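August, bench 2, started 9.40

Re-running the wrist-view grasp check on clear bottles, because I don't believe the number in the Istitz write-up and I'd like to be talked into it or out of it by our own data. Their claim is that a small classifier fed only the wrist picture at closure can tell a sound grip from a poor one on transparent objects. Hauke Kröger is keen. I am less so.

What we have to work with:

- 3726 wrist pictures from the Basgate set, all taken at closure, labelled good or poor by what happened in the lift afterwards
- 200 held back, never used for training or for picking the threshold
- the Vogler weights as they came, plus our own retrained copy

The retrained copy gets 159 of the 200 right. That sounds decent until you look at the balance of the held-back set, which leans towards good grips. A rule that says "good" every time would look respectable too. I want the poor grips scored on their own before anyone puts 159 on a slide.

My other worry is what the network is looking at. With an opaque box the edges of the object are plain. With clear plastic most of what the camera gets is glare, plus whatever happens to be behind. If the glare pattern goes with a certain lamp position, and the lamp position goes with a certain day's recording, then we have built a very slow lamp detector.

Went through the held-back pictures one at a time before lunch, with the scores hidden, writing down my own guess first. The bottles held base towards the camera are the ones I find hardest. The moulding in the base is sharp and easy to read, ribs and centre nub and all, and it draws the eye, but it says next to nothing about how well the pads are seated on the sides. The useful part is low down where the fingers meet the plastic, and there the view is dark pads, a green patch that could be bottle or could be whatever lies under it, and reflections. I can say the bottle is between the fingers. I would not put money on the grip from that.

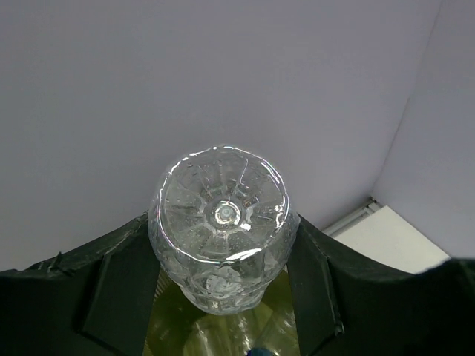 ## Masking test, 13.15

Simple idea: grey out part of each picture and see whether the score moves.

1. Mask the background only, leaving bottle and fingers.
2. Mask the bottle only.
3. Mask the pads and the strip of bottle next to them.

If the method does what Istitz say, test 3 should hurt most and test 1 should hardly matter.

Ran the first 60 of the held-back set. Test 3 barely changed anything. Test 1 flipped several calls, mostly on base-on bottles with a pale wall behind. Test 2 was somewhere between. I don't like it. Hauke's objection is that flat grey patches look like nothing in the training pictures, so the network may be upset by the patch itself. Fair point, and he may be right. Will repeat with the masked area filled from another picture in the same session.

Not using the Hatico fill tool for this, it smooths everything and would take out the small highlights we are arguing over.

## Still to do

- Other 140 with the grey masks, then all of them with the swapped fill.
- Split the held-back set by recording session. At the moment the same session can appear in both training and test, which I should have caught earlier.
- Score poor grips separately. Report both figures or neither.
- Ask Basgate whether "poor" covers slips during the lift as well as outright drops. Their notes use the word both ways.
- Compare against finger width alone. If the gap between the fingers predicts the lift as well as the camera does, we can stop.

Hauke wants to go ahead and wire the score into the retry loop in the meantime. I've said log it but don't act on it. A retry triggered by a bad guess costs time and also spoils the label for the next run.

17.20, swapped fill is running, machine left on overnight. Don't touch the lamp.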